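Heritage school exchange: places open for October

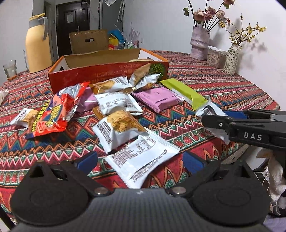

Who can apply

The Daltano exchange takes young people from our community overseas for language classes and a stay with a host family. Applicants need to be enrolled in Saturday school or have finished it.

Cost

Families pay $2,000, and the Prado fund covers the other $3,000. A $100 deposit holds a place.

Forms are at the hall office until 9 pm on class nights. Questions go to Emiko Sugawara or Reinaldo Guerra.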